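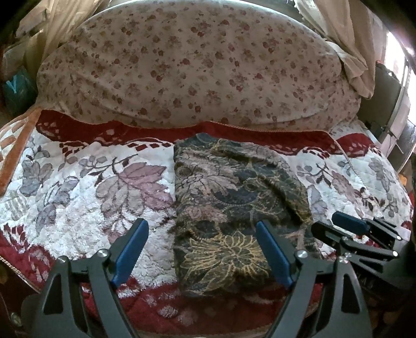 A folded patterned cloth on a quilted bedspread, with the jaws open on either side.

March 1, 2024
By the Kallora editorial office

Mulano's perception group writes the software that tells a gripper where a cloth ends and the bed begins. Its lead engineer met with us to discuss Greltska, the group's planning tool.

"A print on a print is the hard case," the engineer said. "The leaves on the bedspread look like edges, and the planner wants to grasp them."

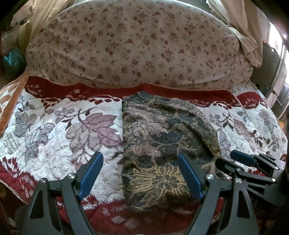
Dark folded fabric below a floral pillow.

Greltska proposes 30 grasp points per view and keeps nine. The engineer would like fewer — "nine is still too many to check at speed" — and expects a new ranking step in June.

Blur is handled separately. A module named Salazar scores each view before planning begins.

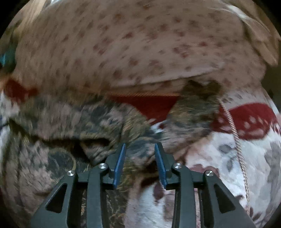 Blurred textiles behind the two blue pads.

"We do not discard a blurred view," the engineer said. "We lower its weight and wait for the next one." The current test set holds 183 sequences, and 20 are reserved for the final review.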